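Equipment planning for hand-held gripper work

Equipment planning for hand-held gripper work is the part of a small robotics project in which people decide what to buy, what to make themselves, what to borrow, and when to spend the money. It covers the hand-held grippers, the spare parts that keep them going, the tables they are used over, and the many small household objects that end up being handled. The subject sits somewhere between ordinary workshop budgeting and the planning of a research study, and it has picked up a few habits from both.

Background

Robot arms have always been costly, and for a long time a group that wanted to show a machine how to pick things up had to pay for the arm first and think about everything else afterward. Hand-held grippers changed the order of the shopping list. A person holds the tool and does the task by hand, and the arm can be bought later, or shared, or left out of the first year altogether. This was very welcome news for small groups, and it also brought a whole new set of budget lines that had been easy to overlook when the arm swallowed everything.

Ximena Figueroa, who drew up the first equipment plan for the Sotska workshop, used to tell newcomers that a gripper budget is mostly a budget for fingers. She meant it kindly and quite literally. The handle and the linkage tend to stay in service, while the pads at the tips are pressed against mugs, zippers, cardboard, and tabletops all day long, and they are the parts that need to be on the shelf in good numbers.

What a plan usually contains

Most plans begin with the tool itself. A group may buy finished grippers from a supplier or print and assemble its own, and the choice often comes down to who is on hand to do the assembling. Printed parts are cheap in plastic and dear in evenings. The Sotska plan set aside 3510 dollars for its first year, to be spread over grippers, pads, screws, storage, and task objects, and the hours spent at the printer were written on a separate page so that they would not be forgotten.

Finger pads come next. They are commonly listed in pairs, left and right together, with the screws counted in the same line. Some planners like to order a single kind of pad for every tool. Others keep two or three kinds for different work - soft goods such as bags and cloth on one list, hard and heavy things on another - and accept the extra bookkeeping.

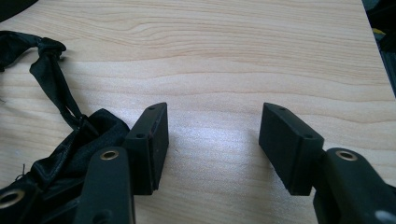
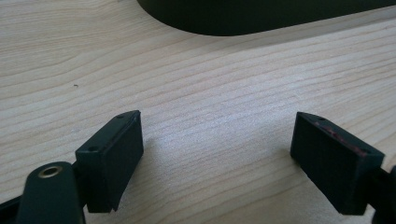
Open finger pads over a pale wood tabletop.

The table is a line of its own, and a surprisingly lively topic among people who do this work. A group that already has a sturdy table will generally use it and put the money elsewhere. If one has to be bought, the usual advice is to settle on the height before the finish, and to let the people who will be standing at it for the longest have the last word. Table coverings, if wanted, go under consumables.

Task objects are the hardest line to guess. Bags, straps, boxes, cups, and the like are mostly bought secondhand or brought from home, and no single one costs much, but they do pile up. Jacinto Aguirre, who kept the accounts for the same workshop, allowed for 30 objects in the opening order and asked that duplicates be bought on the same trip, having once spent a very long afternoon looking for a second bag to match the first.

Budget periods

Spending is often split into an opening order and a later top-up. The opening order pays for enough tools to get everyone working, with spares for each. The top-up waits until the group has a fair idea of which parts it is using up. At Sotska the opening order was signed on 20th March and the top-up was planned for June, which left time to hear from the people doing the handling.

The opening order there included 12 pairs of pads. Aguirre had asked for 17 and was talked down, with the difference moved to the top-up line. Disagreements of this sort are quite normal, and a plan that records them is easier to revise than one that shows only the final numbers.

Suppliers and quotations

Groups that buy finished tools are advised to get quotations that list the pads, arms, and fasteners separately. A single price for a complete gripper is pleasant to read and very hard to plan from. The Bivulow template, a plain spreadsheet passed from one workshop to another, has a row for each replaceable part and a column for delivery time, and many people fill in the delivery column first. A later version, known as Udora, added a sheet for borrowed equipment, with a space for the date it is due back.

Borrowing deserves a mention. Scales, chargers, and lamps are seldom needed every day, and two groups in the same building can often share them quite happily. Shared items still belong in the plan, at a cost of zero, so that someone remembers to ask for them.

Record keeping

A parts log normally goes with the budget. The simplest is a notebook kept near the table, with the tool number, the part changed, and the initials of whoever changed it. The Đặng method asks for one further entry, the task being done at the time, which makes it possible to see later on which kind of work is using up the pads. Figueroa's group took it up halfway through the year and copied the older notes across by hand, leaving the task column blank for those.

See also

Parts inventory
Workshop budgeting
Robot end effector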